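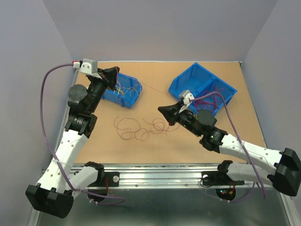 2018年11月　双腕セル メンテ記録(配線仕分け用)

朝から左腕のカメラが落ちる件。昨日の引き継ぎメモには「たまに映像が止まる、再起動で直る」としか書いてない。たまに、じゃ困る。どの姿勢で落ちたか書いてほしい、次から。

とりあえずログを見た。止まるのは左腕が奥の小さい方の箱に手を伸ばしたときに集中してる。右はまったく落ちてない。ソフトは左右同じなので、まずケーブルを疑う。

左の紫ケーブル、コネクタのところで突っ張る姿勢がある。腕を折りたたんでる間は余裕があって、手先を奥へ伸ばして手首をひねると急に張る。手で軽く引っ張ったら映像が一瞬止まった。再現。もう一回引っ張って、また止まった。犯人ほぼ確定。

原因は結束バンドの位置だと思う。前回アームを載せ替えたときに関節のすぐ際で留めたらしく、関節が回るとバンドが支点になってコネクタ側を引っ張ってる。たるみは全部レール側に逃げてて、必要なところに無い。ケーブルの長さは足りてる。

やったこと(左)
・非常停止を押してから電源断。腕は手で支えておく。ブレーキ無いので、支えないと箱の上に落ちる
・結束バンドを切る。ニッパーの先をケーブル側に向けないこと。前に一回被覆をやってる
・コネクタを抜いて端子を見る。曲がりなし。黒ずみも見た範囲ではなし。エアで吹いて差し直し
・手首をいっぱいまでひねった姿勢で長さを決めて、リンクの真ん中あたりで留め直し。関節の際では留めない
・バンドは締めきらず、指でケーブルが少し滑るくらい。締めすぎると中で切れる
・根元側は余りを大きめの輪にしてレールの手前に戻す。輪がレールの上に乗ると台座を動かすとき挟む

電源入れて手動で端から端まで動かした。奥、手前、中央、また奥。映像止まらず。手首ひねりも両方向OK。

右も同じ見方で確認した。カメラからのケーブルは腕の上を渡って台座の脇に降りてる。張るところは無いが、台座の脇でちょっと擦れそうな感じ。今日は触らず、次回見る。触って悪くするのが一番いやだ。

レールの話。
左の取付プレートのねじ、増し締めした。レンチを当てたら少し回った。緩んでたということになる。右は回らなかった。左ばかり緩むのは動作の偏りかもしれない。左は奥の箱まで伸ばす動きが多いので根元にかかる力が大きい、たぶん。合いマークを白ペンで入れた。次に見る人はねじ頭とプレートの線がずれてないかだけ見ればいい。ずれてたら黙って締めずに、先にここに書いて。

締めたら当然位置がずれるわけで、キャリブをやり直し。手順書どおりにやって約30分。途中でエランゴさんから電話が来て一回中断、やり直しになったのは自分が悪い。中断したら最初から、と手順書に太字で書いてあるのに途中から続けようとした。エラーが出て止まってくれて助かった。

やり直し後のずれは左腕の手先で2 mm以内。締める前の数字を取っておくのを忘れた。比較ができない。次回は必ず先に取ること。これ毎回言ってる気がする。

グリッパ。
左の爪、開閉は左右対象。がたつきなし。右の爪は先端の内側に細かい傷があって、細い線を挟んだときに引っかかることがある。試しに赤い細線で何度かやってみたが、離すときに線が爪についてくることがあった。毎回ではない。一本だけ机の上を長く引きずってしまうのも、たぶんこれと絡まりの両方。山の中から一本抜くと隣の線がついてくるのは爪のせいだけじゃない。

パヴィトラさんの意見:爪を替える前に、離すときの開き幅を広げてみたら。なるほど。パラメータひとつで済むならその方が早い。右だけ開き幅を上げて動かしてみた。引っかかりは減ったように見える。ただし広げすぎると仕切りのある箱の中で爪が仕切りに当たる。当たる手前まで戻して保存。設定名は Pikesdale_R_open。旧設定は消してない。

爪のスペアは Endlow に見積依頼中。前回の納期がひどかったので、傷が進む前に頼んでおく。同じ型番で形が変わってるかもと言われた。届いたらまず現物合わせ。

箱の位置決め。
左の箱、少し斜めに置いて運転してた。まっすぐ置くと手首の奥側が苦しいので前の担当が斜めにしたらしいんだけど、どこにも書いてない。斜めで正しいなら斜めで固定するべき。今は手で置いてるだけで、爪が縁に触るとずれる。ずれると次の把持が外れる。外れると線がこぼれる。こぼれた線をまた拾おうとして、もっとひどくなる。
暫定で天板にマスキングテープで角の印をつけた。恒久対策は当て板。Chowdary の工作室に端材があるはずなので聞く。天板にねじ穴をあけるのはエランゴさんの許可が要る。両面テープで済むなら済ませたい。

あと箱の中身が多すぎる。左の箱は黄色やらいろんな色の線が縁から垂れていて、あれだと腕が上を通るときに引っかける。線が縁より上に出たら減らす、というルールにする。減らした分は棚へ。床に置かないで。

動作確認。
午後に仕分け動作を11本流した。左カメラの停止ゼロ。把持失敗はあったが全部、線の絡まりが原因のもの。配線直しとは関係ないと見ていい。ログは Cillerel の共有フォルダに入れた。フォルダ名にまた日付を入れ忘れた。あとで直す。

一本だけ、右腕が途中で止まって待ちに入ったままになった。緑のLEDはついたまま、エラー表示なし。左が中央から抜けたという信号を右が受け取ってない模様。再現せず。中央の山は両方の腕が触りに行くので、順番待ちの取り合いはここで起きる。タイムアウトが長すぎるせいで、止まったのか待ってるのか見てる側に分からない。500 ms に短縮して、超えたら警告を出すようにした。これで次に起きたら少なくとも時刻が残る。

掃除。
天板の上の切れ端を手で拾って、そのあと掃除機。レールの溝に細い線の切れ端が入ってた。台座を動かすときにこれを噛むとずれの元。溝は筆で掻き出してから吸うこと。エアで吹くと奥に入るだけなのでやめて。下の金属パネルの上も見る。レールの下にぶら下がってる丸い黒いユニットのまわりは配線が出てるので、掃除機のノズルを突っ込まない。左の方の赤い線は特に引っかけやすい。

エランゴさんへ
・5月にやったときの締め付けの記録、どこかに残ってませんか。共有には見当たらず。そのときも左が緩んでたなら、ねじを替えるかゆるみ止めを塗るか決めたい
・天板の穴あけの件、返事ください
・非常停止のボタン、押した後の戻りが少し渋い。動くことは動く。今日確認済み

パヴィトラさんへ
・開き幅、旧設定と新設定で同じ線を使って比べてもらえると助かります。赤い線がいい。黄色いのは細くて絡むので比較にならない
・その前にキャリブのずれを一度測って、数字をこのノートに書いてください

次回やること
・右の紫ケーブル、台座脇の擦れ確認。擦れてたらスパイラルを巻く
・左プレートの合いマーク確認
・箱の当て板
・右の爪の傷、拡大鏡で見る。深ければやすり、浅けれはそのまま
・手首モーターの温度。運転直後に左右とも手持ちの温度計で。今日は忘れた
・結束バンドの予備が残り少ない。白の細い方を発注

帰り際にもう一回左を奥まで伸ばして映像見た。止まらず。電源は落として、腕は折りたたんだ姿勢、非常停止は押したまま。明日使う人は解除する前に中央の線の山を片付けてから原点復帰すること。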